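Weighing at the Kitchen Table
Handout 3, evening course in household skills, Skastuveo
September 9, 2026

Please read these notes before the practical part. You will need a pencil and the recipe sheet from last week.

1. The place for the scale

A scale wants a hard, level surface. A thick tablecloth is not good, because the feet sink in it and the result changes when you touch the cloth. We work on the bare table. Keep a little free space around the scale, so that no packet or spoon leans against it.

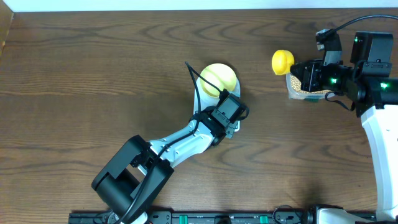
Fig. 1. The wood-grain tabletop, without a cloth.

2. Tare

The word "tare" means the weight of the empty container. In the June course many participants wrote down the weight of flour and bowl together, and the dough was then too dry or too wet. The steps are simple:

Switch on the scale with nothing on it.
Wait for zero.
Put the bowl on it.
Press tare and wait for zero again.
Add the flour slowly.

If the bowl weighs 190 g and you forget step four, a reading of 473 g means only 283 g of flour. Please check this subtraction yourself.

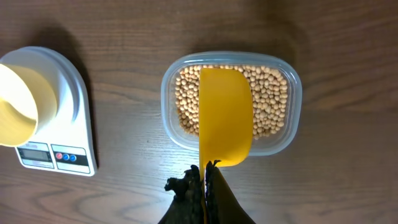 Tare does not change how much the scale can carry. The bowl still counts toward the maximum load, also when the display shows zero, so a light bowl is the better choice for large amounts. The size matters too. The pale yellow bowl reaches a little past the weighing platform, and this is allowed as long as it touches nothing else, neither the table nor the body of the scale. The display must stay free for reading – with a very wide bowl you would have to bend down to see the numbers, and people often push the bowl when they do so.

3. Small amounts

For 9 g of salt a kitchen scale is not very exact. Many models show only whole grams, and some react late when you add a few grains at a time. Put the salt in a small dish first, weigh it, and then pour it into the flour. For yeast do the same. 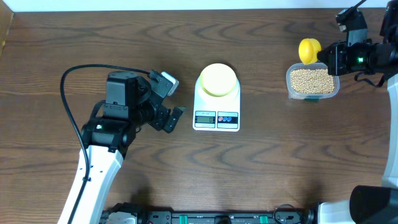 A participant from the Fontes group objected that her grandmother never weighed salt and the bread was always good. She is right that experience can replace the scale, but for the first loaves I ask everybody to weigh.

4. Exercise

Weigh about 70 g of rice three times, and empty the bowl after each time. Write down all three readings and the difference between the highest and the lowest. Bring the paper next week.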